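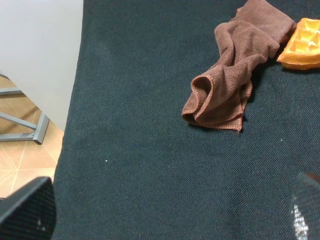

The brown cloth and the waffle, Table 14, Maruyama Reading Room.

NOTICE OF DETERMINATION
Issued by the Office of Unattended Articles, Kultach
2025-07-03

The Office has concluded its review of the articles left on Table 14. Under the Movberg Rules, any article which remains on a public table for 100 days passes into the care of the Office, unless a person of good standing comes forward to speak for it.

The articles are a brown cloth with a hemmed edge and a waffle of orange-yellow color. The waffle was first entered in the register in March as food. Following a complaint from the Jaswood Bakers' Association, the entry was changed to "waffle, other." The Association has been informed and has withdrawn its letter.

On the 79th day, Ms. Korkor Acheampong appeared before the Office and stated that she wished to speak for the cloth. She did not claim to own it. She said that she had sat across from it every evening through the spring and that it had been folded differently each time she arrived. Asked whether she had ever folded it herself, she asked that the question be put in writing. It was put in writing. Her reply consisted of the word "once."

Ms. Acheampong declined to speak for the waffle.

The Senior Examiner, Ms. Fouzia Kazmi, visited the table that same evening and remained for some hours. Her report describes the dark fabric of the tabletop, two white specks of lint, and the nearness of the one article to the other. She recommended that they not be separated. The report gives no grounds for this, and the Office did not request any.

It is therefore determined that the cloth and the waffle shall stay where they are. The lint is not an article within the meaning of the Rules and may be removed.

Objections will be received for 15 days at the front desk. Ms. Kazmi has asked to be excused from hearing them. She may be reached in the evenings at Table 14, where a second chair has been approved.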